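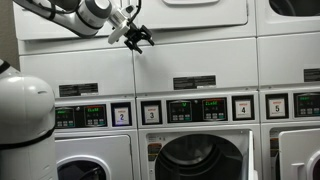

The Gasach arm and gripper at the laundry machines, center tier.

Zatdale shared workshop releases Gasach build files

Culisgate, June. The Zatdale shared workshop has released the drawings, parts list and control code for Gasach, a member-built gripper set for handling cloth in a shared laundry room.
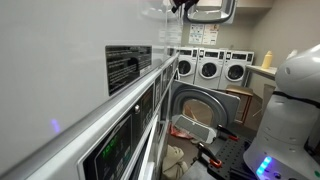

Gasach is built from stock parts on workshop hand tools and one drill press. The build takes 19 evenings. The fingers attach to a perforated black breadboard platform, so clamp position can be changed one hole at a time. Orange-red pads are fitted to the clamps and are replaceable. Parts cost $375, excluding the arm.

Control code runs at 200 cycles per second. Grip force is set in software and limited by a current cutoff on each finger motor. 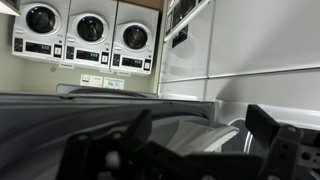 A wrist camera supplies the close view used for the final approach. The Radulović calibration routine, written at the workshop, aligns that camera with the fingertips and needs one printed target. The release includes logs from 325 grasp attempts, failed attempts included, with joint positions and motor current for each. 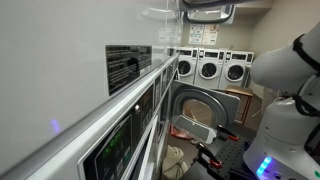 Gripper fingers with orange-red tips, beside the open machine door.

Files are available at the Zatdale front desk and on the members' server. Printed drawings on request.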